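2023-11-30

Packing day, or the first of what will no doubt be several packing days, as I leave for Ciltetdale in the morning and have so far put one pair of socks by the door.

I did the big case first, badly, and then turned to the small blue bag. I have had the blue bag since the May trip to Caluvov. It was sold to me as a toiletries bag but has done time as a lunch bag, a home for chargers, and for one bad week the place where I kept receipts I didn't want to look at. It has a zipper along the top and no pockets, so everything in it ends up in one friendly heap at the bottom, with the thing you want underneath.

Montserrat rang while I was emptying it. She wanted to know if I'd packed a proper coat and I said yes, which will be true by tonight. She takes one small backpack everywhere, four days or forty, and comes home with clean shirts left over. I asked her how. She said, "I decide what I'm wearing." I've been thinking about that on and off all afternoon and can't see how it would work.

Out of the bag: two combs, a tube of something from Ibarra whose label has worn off, a bus ticket, a cough lolly that had become part of the ticket, and the good nail scissors I accused Kauko of losing. I'll have to tell him. He was decent about it at the time, and that makes it worse. I may put them back in his drawer and let him have the pleasure of finding them.

Then I wiped down the table, as it was the only white thing in the house I could still save, and got on with the bag.
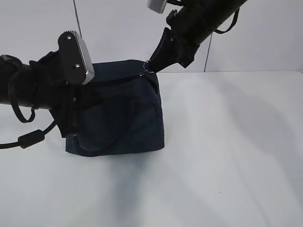
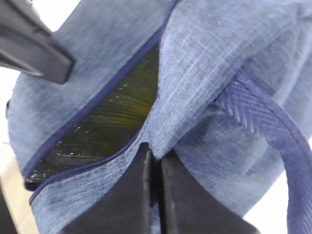 The blue bag, navy or denim depending on the light.

I never know what to call that colour. On the white table it's nearly black until the light gets at it, and up close it's more like old jeans, all little threads and streaks. Kauko Leinonen, who owns one jumper and therefore has opinions on colour, says it is grey. It is not grey. The green inside came as a surprise to him as well. I like the green. It's the sort of shiny green you'd get on a beetle, and nothing about the outside prepares you for it.

The cloth has gone soft with age and the whole thing slumps a bit when it thinks you've stopped looking. I know the feeling. I did briefly consider replacing it. Jelix had bags in the window for $40, with compartments, and a compartment for the compartments. I stood there for more than 20 minutes and came out with a sandwich.

Still to do: find the other adaptor, water the fern, ring the dentist and be apologetic, coat. Kauko wants the scales so he can weigh the big case, and I've told him they're broken. They're under the bed.

Soup for tea. He made it, with too much pepper, and I had seconds on account of the scissors.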